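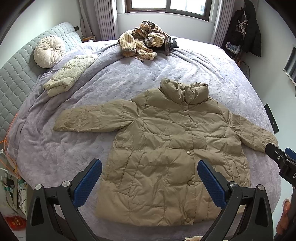
有读者在上一篇文章下面留言：棉服每次叠好放进柜子，过了夏天拿出来，领子总是歪的，胸前还有一条很深的折痕，挂了几天也不下去，请问是叠的方法不对，还是衣服本身不好？

我想大部分时候是叠的方法问题。立领的绗缝棉服和普通毛衣不一样，领子高、里面有填充，前面又有一排扣子，如果像叠毛衣那样对折再对折，领子和门襟都会受压。我自己也这样叠了好几年，后来才慢慢改过来。中文不是我的母语，有的词可能用得不够准确，请大家多包涵，看步骤就可以。

一、开始以前

需要的东西很少：一张床，一把软毛刷，一个布的收纳袋或者收纳箱。床比桌子好用，因为袖子可以完全伸开。床上最好铺一条毯子，绒面的毯子有一点摩擦，衣服放上去不会滑来滑去。不过毯子如果掉毛，请先铺一条旧床单，要不然叠完还要再粘一次毛。

先把口袋全部检查一遍。斜插的口袋比较深，纸巾、硬币、公交卡常常藏在最下面的角里。请把手伸到底，摸一下缝线那里。我在一件Gredia的外套里找到过一张已经洗成纸团的收据，那些纸屑我用刷子刷了很久。

衣服一定要干净，也要完全干。领子内侧和袖口是最容易脏的地方，用湿布加一点中性洗涤剂轻轻擦，再用清水布擦两遍，然后挂在通风的地方。水洗的棉服，表面摸起来干了，里面的填充可能还是潮的，所以我习惯多等一天。怎么洗请看衣服里面的标签，每件都不同，我这里不写。

二、扣上扣子，铺平

把衣服正面朝上放在床上，领口朝远的一边，下摆朝自己。

扣子从下往上扣。从上面开始扣也可以，但是扣到最后常常发现两边下摆不一样长，又要解开重来。按扣要用拇指直直地压下去，听到声音就是扣好了。如果某一个扣子特别紧，不要用力拉旁边的布，请用另一只手在背面托住它。领子最上面的那一个扣子，我一般扣上，这样领子自己能站住。

然后整理领子。用两只手从里面把领子撑开，捏一捏，让填充散开。领子中间往下凹是正常的，两边厚起来的地方不要压平。

接下来是身体的部分。从门襟开始，用手掌往两侧慢慢推，一直推到侧缝。绗缝线旁边的小皱褶是缝线带出来的，不用管它，熨也熨不平，而且高温对填充不好。要推平的是大的、斜的褶子，特别是腋下那里，袖子一伸开，布就堆在腋下。把袖子轻轻往外拉一下，再放松，褶子就会小很多。

这一步做完以后，用软毛刷顺着一个方向刷一遍。

三、叠袖子

很多教程说把袖子交叉放在胸前，我不推荐。这样两只袖子都压在扣子上，厚度集中在中间，过几个月扣子的形状会印在袖子上。

我的方法是这样的：

1. 把衣服翻过来，背面朝上。翻的时候一只手拿领子下面，一只手拿下摆，不要只提袖子。

2. 左边的袖子从肩膀的缝线那里折进来，先横着放在背上，再从手肘的位置往下折，让袖子和侧缝平行。

3. 右边一样做。两只袖子在背上并排，不要重叠。衣服比较窄的话，重叠一点也没有关系，但是袖口不要叠在袖口上。

4. 两侧的身体往里收，各收四五厘米就够。收太多，前面的口袋会折出印子。

叠好以后应该是一个长方形，领子在上面伸出来。

四、卷，还是折

两种我都试过。

如果放进抽屉或者收纳箱，我用折的方法：下摆往上折三分之一，再折一次，到领子下面停住。领子不要折进去，让它露在外面，像枕头一样在最上边。折的位置尽量选在两条横的绗缝线之间的软的地方，正好折在线上的话，线容易起毛。

如果放进收纳袋，卷更方便。从下摆开始往领子方向卷，松松地卷，卷的时候顺便把空气赶出去一些。卷到领子下面，用一条宽布带系住，不要用橡皮筋。

真空压缩袋我不太喜欢。短时间搬家用可以，放一个夏天就太久了，填充被压得很扁，拿出来以后要拍很长时间，有的地方再也不能恢复。

五、放在哪里

棉服放在箱子最上层，下面放牛仔裤、毛衣这样比较重的东西。我用的是Pultton的布箱子，高度大概46厘米，放三件厚外套，盖子还能轻松关上。要是需要坐在盖子上面才能关，说明放得太多，请拿一件出来。

浅色的衣服，比如卡其色、米色，最好外面包一层旧枕套。深色的衣服有时候会掉色，梅雨季节特别要小心。防潮剂放在箱子的角落，不要直接贴着衣服。

八月份我会把箱子打开一次，选一个晴天，让里面换换空气，下午再收起来。衣服不用全部拿出来，把领子捏一捏，上下换一下位置就好。

六、秋天拿出来以后

解开所有扣子，挂在宽的衣架上，肩膀的地方要撑满。细铁丝的衣架会在肩上顶出两个角，请不要用。挂好以后，用手从下往上轻轻拍，尤其是折过的地方。浴室里有热气的时候把衣服挂进去十几分钟，折痕会松一点，然后一定再拿到通风的地方晾干。

回到最开始的那个留言：已经歪了的领子，可以卷一条干毛巾塞进领圈里，扣好最上面的扣子，挂两三个晚上。我有一件Maurya的旧棉服就是这样慢慢变好的。如果领子里面的填充已经结成块，毛巾就帮不了忙了，要拿去店里问一问。

补充：有人问儿童的棉服是不是一样叠。步骤一样，只是袖子短，第三部分不用在手肘那里再折一次，直接放在背上就可以。带帽子的，帽子先往背面放平，再叠袖子。

2018年4月16日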